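Clevetti“旧柜新开”家具修复季十二月开幕 七十六件老柜子进驻Khondokar旧仓
（新闻稿，可即时发布）

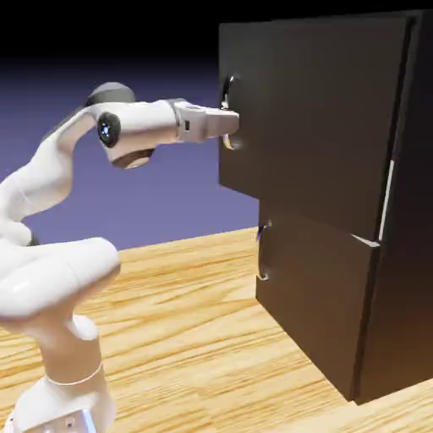 先说要点

旧家具修复工作室Clevetti今天宣布，“旧柜新开”修复季定在十二月，地点Khondokar旧仓，一楼加夹层。展出76件修复完成的柜类家具，斗柜、药柜、碗橱、床头柜、账房柜，还有几件说不清原来干什么用的。全部可以拉开、可以摸，大部分可以买。

入场免费，需要预约。工作坊另外收费，见后文。

修复季由Clevetti主办，合作方两家：Dudum负责布展和灯光，Kuvden提供蜡、漆和五金。策展人Chiến Võ。

为什么只做柜子

这个问题准备期间被问得最多，先答了。

Clevetti平时什么都修，椅子、桌子、屏风、门板，连秤杆都修过。椅子坏了一坐就知道，客人会送来。柜子不一样，抽屉卡了，大家就不开那个抽屉，一卡卡很多年，里面的东西也跟着忘了。工作室这几年收到的柜子里，清出来过粮票、纽扣、没寄出去的信、半盒火柴、一副只剩一片镜片的老花镜。能联系上原主的都还了回去，联系不上的，这次放在夹层的玻璃台里，谁认得请跟现场说一声。

“柜子是家里最沉得住气的东西。”Chiến Võ说，“坏了也不吭声，你得去拉它一下才知道。我想做一个展，观众进来第一件事就是伸手拉抽屉。别的展都写请勿触摸，我们写请拉开，拉不开叫人。”

他原来学的是结构，后来改修家具，在Clevetti负责柜体和抽屉这一块。展览的名字也是他定的，本来叫“滑道”，同事一致觉得像水上乐园，改了。

展区怎么走

一楼分四个区，夹层单独一块。没有固定路线，不过入口发的折页上印了一条建议走法，赶时间的可以照着走。

第一区：卡住的抽屉
从进门右手边开始。全部是原状没有修的抽屉，旁边配一只修好的同款。两只都可以拉，拉完自己比。受潮胀住的、底板塌下去的、滑条磨出沟的、被前任主人拿铁钉硬敲进去的，各种卡法都有。这一区最适合带小孩来，也最吵。已经提醒过楼上的咖啡摊了。

第二区：门与铰链
柜门下垂是老家具最常见的毛病，比虫蛀常见。多数人以为是铰链坏，其实经常是螺丝孔松了，铰链好好的。这一区把几种补孔的办法摆开来讲，木塞、竹签加胶、换长螺丝（不推荐，后面会说为什么），每种办法旁边都有一扇真的门，开关随意。

第三区：表面
打蜡、虫胶、大漆、桐油，还有一柜子“什么都不做”。最后这个是Clevetti内部吵得最久的一件。原主家里几代人的手，在门边上摸出来一块亮的，颜色和别处不一样。要不要统一？最后没动。展签上把两边的意见都印出来了，观众可以自己在留言本上站队。

第四区：柜子的里面
背板、底板、抽屉底，平时看不见的地方。很多老师傅会在里头写字，尺寸、姓、画个记号分左右，也有写骂人话的。展方把柜子转了个方向，背面朝外。灯光由Dudum做，打得很低，字才显得出来，走路请慢一点。

夹层：遗落物
就是前面说的玻璃台。另有一面墙，贴着客人送修时填的单子复印件，姓名电话都遮掉了。“毛病描述”那一栏值得慢慢看。有人写“晚上会自己响”，有人写“我妈说不用修，别告诉她”。

关于这批柜子的来路

76件里，一部分是Clevetti自己收的，一部分是客人寄展，还有一部分是Khondokar旧仓清仓的时候直接留下来的。旧仓以前堆过药材，后来堆纸，再后来空着。那批药柜本来要当废木料处理，Clevetti去看场地时顺手问了一句，对方说拉走吧。结果又没拉走，修完就放在原地了，也算省了运费。

最大的一件是13屉的账房柜，进场时门框拆过一次。抽屉里有一格是假底，修的时候才发现，底下空的，什么都没有，大家失望了一下午。假底保留着，观众可以找找看是哪一格。现场工作人员不会提示，问了也不说。

最小的一件是个首饰匣，严格讲不算柜，但是它有门有抽屉，就算了。

修复原则，简单讲三句。能不换的料不换；换了的料不做旧，看得出来就看得出来；所有胶以后都要能拆。最后这条比较花时间，动物胶要现熬，天冷了还容易失手，十一月那一阵工作室里的味道不太好闻，在次向隔壁邻居道歉。

每件展品都有一张修复卡，写明哪里动过、用了什么料、哪里没敢动。“没敢动”这一栏是Chiến Võ坚持要加的。

“修坏过。”他说，“我刚来的时候把一块面板刨薄了，就多刨了那么一点，字没了。从那以后我动手之前先写，写我打算不碰哪里。写下来手就老实了。”

工作坊

修复季期间开四场，每场内容不同，报哪场都行，不需要连着上。

第一场，救一只抽屉。请自带抽屉，单只，里面的东西请先拿出来（上一回有人带着整抽屉的袜子来）。学拆、磨、补滑条、上蜡。做不完可以留下，下一场再接着做。

第二场，补螺丝孔。内容听起来小，报名最快满的往往是这个。不用带东西，现场有练习用的门板。长螺丝为什么不推荐也在这一场讲：厚度不够的侧板，一拧就从外面冒尖，很难看，而且下次更没处补。

第三场，认木头。闻、掂、看端面。不教鉴定，不估价，请不要带照片来问值多少钱，老师会很为难。

第四场，擦蜡。最轻松的一场，小孩可以来，需家长陪同。蜡由Kuvden提供，颜色三种，无色、浅褐、深褐。深色木头用深褐，拿不准就用无色。请穿旧衣服。

工作坊费用每场500元，含材料和一块抹布。抹布可以带走。名额有限，报满即止，不设候补，想来的早点报。已预约参观的观众不等于已报工作坊，两个是分开的，请看清楚再填，客服每天都在解释这件事。

现场可以买什么

展品里标蓝签的可以买，标白签的不卖。价格写在修复卡背面，不议价。买了当场不能搬走，要等展览结束以后统一送，楼梯房请提前告知楼层和拐弯处的宽度。最好量一下。真的，量一下。

Kuvden在出口设了一个小柜台，卖这次用到的蜡、虫胶片、铜合页和老式锁片。锁片有几款是照着展品重新开模做的，数量不多。钥匙另配，现场有人可以磨。

Clevetti今年的小册子《拉不动的时候》也在柜台卖，薄薄一本，讲常见毛病的自己处理办法，带图。第一版里把“顺时针”印成了“逆时针”，已经夹了更正页，买到没夹更正页的可以回来换。

合作方的话

Dudum布展团队表示，这次最难的是地面。旧仓的地不平，柜子一放就歪，歪了抽屉就自己往外滑。最后每一件底下都垫了木楔，一件一件调。有观众如果看到柜脚底下露出来的小木片，请不要抽出来。已经有同事抽过了。

Kuvden产品部门表示，配合修复季调整了一款软蜡的硬度，冬天推得开，不结块。这款蜡展后会不会正式上架，看反响。

Khondokar旧仓方面表示，场地在修复季之后会继续向手工类展览开放，具体办法还在拟，先不公布。

参观须知

开放时间上午十点到晚上六点，五点半停止入场。午间不休息。

预约在Clevetti的公众页面上填，按时段进，迟到不要紧，当天都有效。

一楼无台阶，轮椅和婴儿车可以走。夹层目前只有楼梯，上不去的观众可以跟前台要一本夹层内容的册子，玻璃台里的东西都拍了放在里面。

请拉抽屉，请开门。请不要把自己的东西放进去，也不要把小孩放进去。

戒指手表建议摘掉，刮的是柜子，疼的是我们。

可以拍照，不用闪光灯。第四区太暗，拍不清楚是正常的。

老家具有味道，樟木那几件尤其重，介意的可以戴口罩。怀孕的朋友请自行斟酌，或者直接绕过第二区靠窗那一排。

宠物不能进。问过很多遍了，猫也不能，猫尤其不能。

仓里没有暖气。十二月来，穿厚点。热茶在夹层下面，自己倒，杯子用完放回筐里。

征集

修复季同时征集“家里那个拉不开的抽屉”。不用送来，写一段话就行，讲讲它在哪、卡了多久、你觉得里面有什么。入选的会印出来，贴在第一区出口那面墙上。Clevetti会从来稿里挑四只抽屉上门修，不收费，材料也不收。打开以后里面是什么，要不要公开，由主人自己定。

来稿不限长短。已经收到的里面，最短的一封只有一句：“在厨房，我爸装的，不敢修。”

Chiến Võ看完把这封贴在了自己工作台前面，说开展之前先去看看。他没说修不修。

关于Clevetti

Clevetti是一间做旧家具修复的工作室，承接木作结构修复、表面处理和五金补配，也做小规模的教学。工作室接待送修客人，需提前联系，大件可上门看。不收购来路不明的家具，不做仿古。

关于合作方

Dudum，展陈与灯光团队，主要做小型空间。
Kuvden，木器养护材料与五金。
Khondokar旧仓，展览场地。

媒体事项

媒体预览安排在开幕前一日的下午两点，需提前登记，不接受当天临时到场。Chiến Võ可接受采访，请先把问题大纲发来，他上午一般在干活不接电话，下午回。展品高清图片和修复前后对照图可向Clevetti媒体联络索取，注明用途和刊发平台。使用图片请署名。

修复卡的文字内容可以引用，请不要改动“没敢动”一栏的原话。

展品清单还有两处尺寸在核对，定稿版会补发，以补发的为准。之前收到过旧版清单的媒体请把旧版删掉，那版里账房柜的抽屉数写错了，是13，不是别的数。给各位添麻烦了。

（完）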